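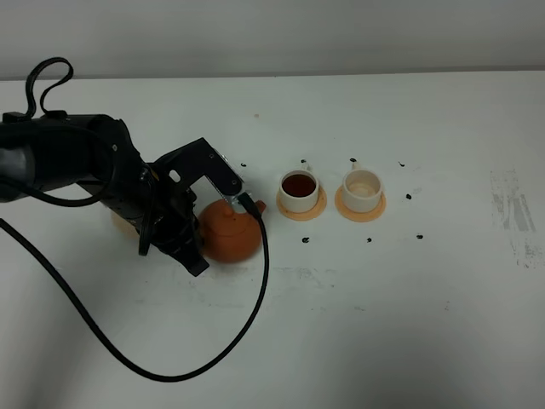

Learning to pour: your questions

What is the project trying to find out?
Whether a robot arm can learn to pour tea from a small teapot by copying people. Senad Perić runs the work at Brukthorpe. The method is called Privwood.

How does the robot learn?
A person guides the arm through the task and we record the camera views and the arm's movements. The current model was trained on 1,005 of these recordings, most of them made in February.

Why use two cameras?
The fixed camera takes in the table, the pot and both cups. The wrist camera moves with the gripper.

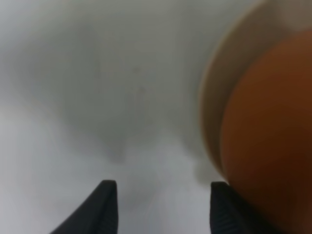 Close up, most things are blurred, but the model still gets something from the wrist view. When we left it out, the arm missed its grip more often – mainly when the pot had been turned.

How was it tested?
We ran 284 trials with pot positions the model had not seen. Each had a limit of 30 seconds. A trial counted as a failure if the arm dropped the pot or poured outside the cup.

Does it know when a cup is full?
Not reliably. It tends to copy the length of a typical pour, so a fuller pot can cause a spill. Rhys Tomoana is working on this.

Can I have the recordings?
Yes, for research use. Write to Rhys and say which camera views you need. The full set is over 2 terabytes, so please allow time for the transfer.

Page last updated 10th May.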